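Drolora Pattern Forum – Cloth, Mills and Makers
Thread: Juretti closing its cut-length counter

selvedge_edge
Sat 5 June
Members who purchase from Juretti will have received notice that the cut-length counter is to close in December. From then on, the mill will sell by the full roll only, with a minimum of 40 metres per colour. I should be grateful to hear how other small workrooms intend to respond. My own makes 11 styles a season, and none of them requires more than nine metres in any one shade.
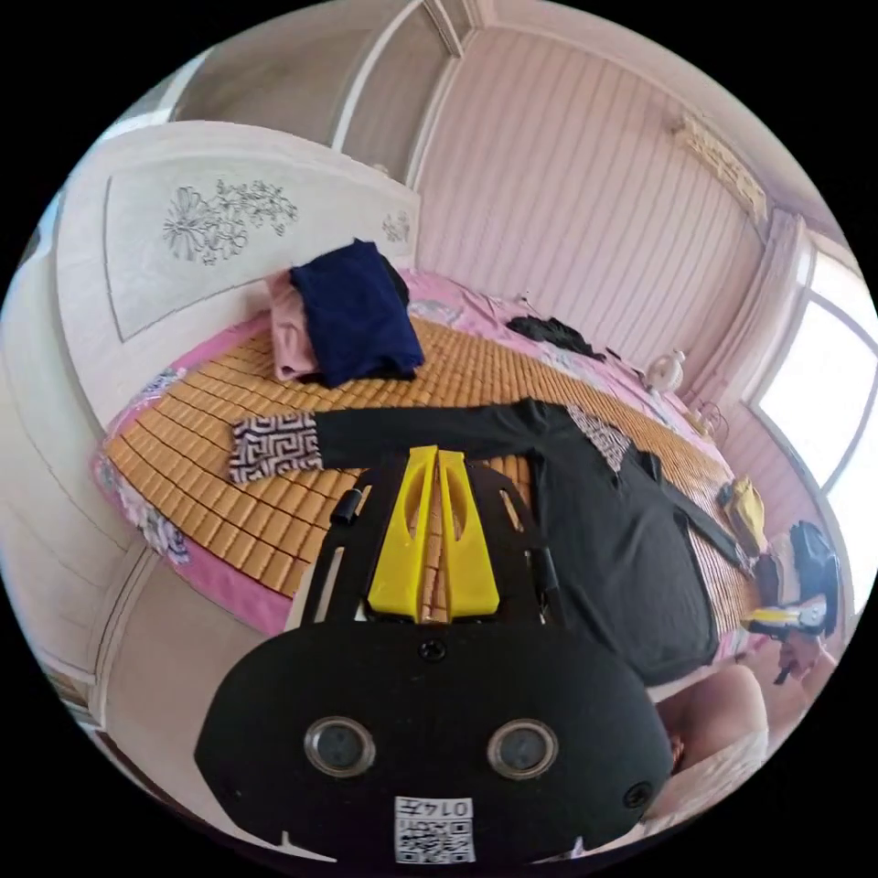 I have written to the mill to ask whether mixed rolls might be permitted, and await a reply.

Moderator
This thread has been moved from General Notices. Members are reminded that trade prices must not be quoted in full.

hemline_north
I regret the decision but cannot call it unreasonable. A cutting counter needs trained staff and a good deal of floor space, and the mill has carried ours for many years at the same charge. Those of us who bought two metres at a time were never profitable customers.

selvedge_edge
With respect, I do not accept that. The surcharge on cut lengths was raised to 55 per cent last winter, and we paid it. If the counter still lost money at that rate, the mill ought to have said so before our autumn samples were made up.

Re: Juretti closing its cut-length counter
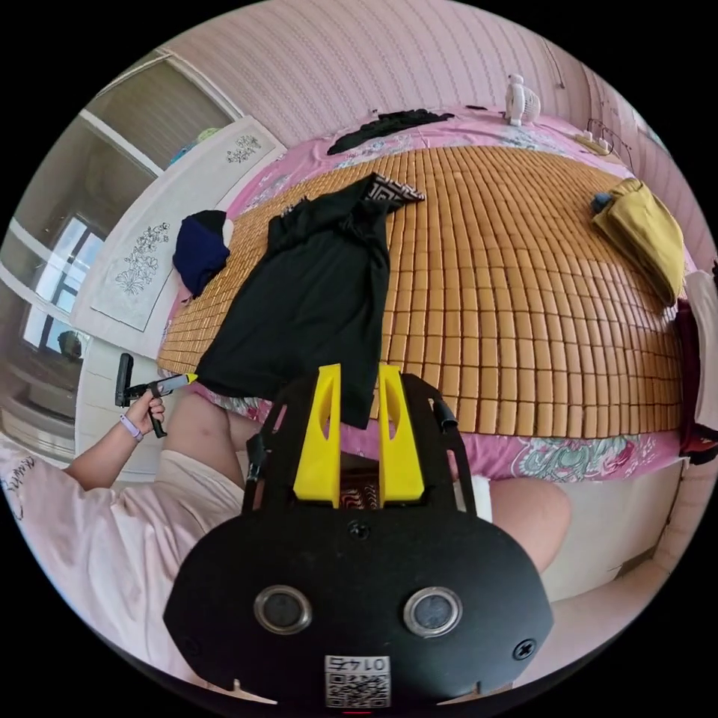 bias_and_grain

May I suggest Rosen as an alternative? They continue to cut to order from five metres. The wool crêpe is a little lighter than the Juretti quality and the dye lots vary, so it is wise to order the whole requirement at once. Their linings are sound.

hemline_north
I must disagree as regards the crêpe. We used it for a run of skirts and found that it dropped on the bias after one night on the stand. For tailored pieces it may serve. For anything cut on the cross I would not recommend it.

bias_and_grain
That has not been our experience – although we hang every panel for two days before levelling the hem. I would be interested to know whether yours was steamed first.

hemline_north
It was steamed on both sides.

quiet_placket
A further possibility is joint purchasing. Three workrooms in our town have shared rolls from Lazăr since last year. One workroom places the order, the cloth is divided on arrival, and each party settles within the month.
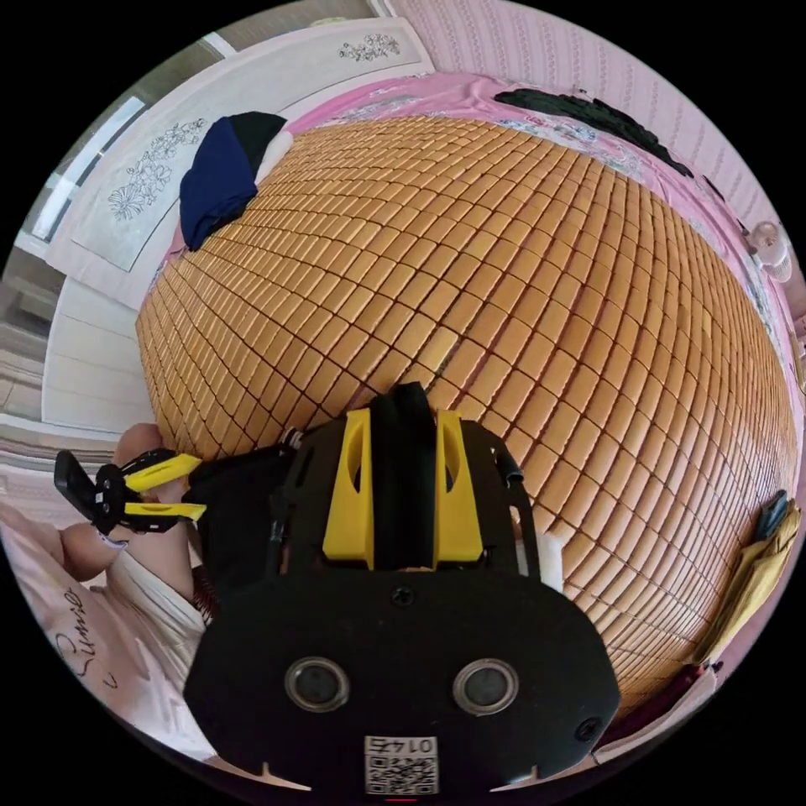
The arrangement depends on agreeing colours early, and black and navy are naturally the easiest. We also keep a written note of who takes the roll end, as this was a cause of some ill feeling at the beginning.

selvedge_edge
Thank you. I should be willing to join a shared order for the navy, provided that the cloth is inspected before it is divided. Would members who are interested please send me a private message stating the weight and length they require.

hemline_north
Please put me down for the navy, in the heavier weight.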